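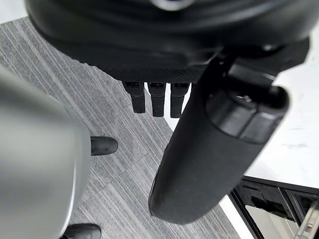 The black hand of our robot, next to a white marble table.

How does a robot learn to pick up a cup? At Mindness we let it watch. A person moves the robot's arm and shows the job 20 times. A small camera near the hand saves what it sees, and the computer looks for what is the same each time.

Then the robot tries alone. Jong-dae Nam, who leads our tests, gave it 386 tries with cups it did not know. At first it dropped many. After more lessons — 70 for each kind of cup — it dropped only a few. Glass cups are still difficult for it.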